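About Flurora

Flurora looks after shirts. We collect them, wash them, go over them by hand and bring them back folded. Other clothes are accepted, and treated well, but it would be misleading to say our hearts are in trousers.

The business was started by Shona Nisbet and Ross Gourlay, who had shared an office for years and agreed on very little except that the dry cleaner downstairs returned everything with somebody else's cat on it. Shona left first. Ross held out until December, when a navy blazer came back looking like a small sheep, and then he left too. Neither of them owned a press. They bought one secondhand, and it worked on the second attempt.

There are 5 of us now. Shona runs the workroom and has the final say on collars. Ross does the accounts, the van and the apologizing. Maj-Britt Tveit handles repairs and buttons, and keeps a drawer of spares she will let you look into if you ask politely. Junpei Tamura wrote our finishing guide, a document of 43 pages that started out as a note on the fridge. Callum Jardine takes the bookings, and is the voice on the phone telling you that tomorrow morning is not possible.

What we do

Most of our work is ordinary: office shirts, school shirts, the good shirt that comes out for weddings and court dates. Everything is washed cool, dried on a hanger and pressed while there's still a little damp in it. Then comes the part we're known for, as far as we're known for anything, and that is the lint.

Pale cotton shows every speck. You can press a blue pinstripe until it could stand up on its own, and one gray thread under the collar will undo the lot. So every shirt gets laid out flat and rolled -- short strokes, one hand holding the cloth so it doesn't travel with the roller. We teach the same method at our home care classes, and it needs no special table. A bed is fine.

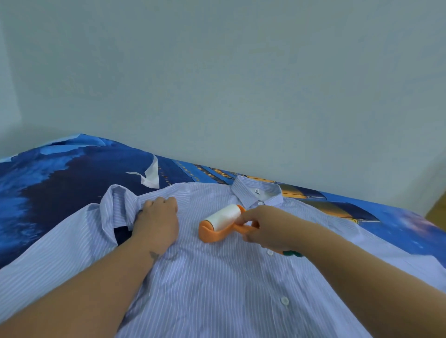 Do I have to buy anything before a class?
Bring a shirt you don't mind practicing on and one you do. Rollers, hangers and tea are covered by the class fee.

The classes were Maj-Britt's idea. She had noticed that a good many customers were sending us shirts that only needed five minutes and some attention, and she felt bad about taking their money. Ross did not feel bad, and said so, but he was outvoted. The first class was held on Jul 8, 2021, with two people attending, one of whom was Shona's brother-in-law. They fill up now. Junpei teaches fronts and collars in the first half, then there's a break, then sleeves.

Sleeves get a half to themselves for a reason. Left to its own devices a sleeve will slide, twist, and roll itself under the body of the shirt. Junpei's advice is to lay it out to the side on its own, put a palm on the middle, and work down to the cuff. Do the cuff buttoned. Peel the roller sheet when it stops grabbing, and not three shirts later -- we can tell. 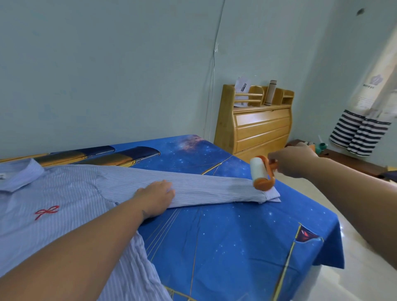
Sleeve out to the side, one hand holding, roller at the cuff end.

Where we are

The workroom is in Ratham, behind the bakery, through the green door that sticks. Push with your shoulder. We used to trade from a counter inside Zoubi, the gift shop, until the steam began to affect the greeting cards. We parted on good terms and still do their aprons.

Collection is free within Ratham. Further out, Callum will quote you a price and sound sorry about it. Finished shirts come back folded unless you ask for hangers, and repairs are always agreed with you before Maj-Britt picks up a needle.

We also supply the Gurkiment, a lint roller refill that Ross ordered in a quantity he describes as sensible. As of the last stock check we had 3773 of them. They fit most handles, they're on the shelf by the door, and you would be doing Shona a personal favor.

Please empty your pockets before you hand anything over. Pens especially.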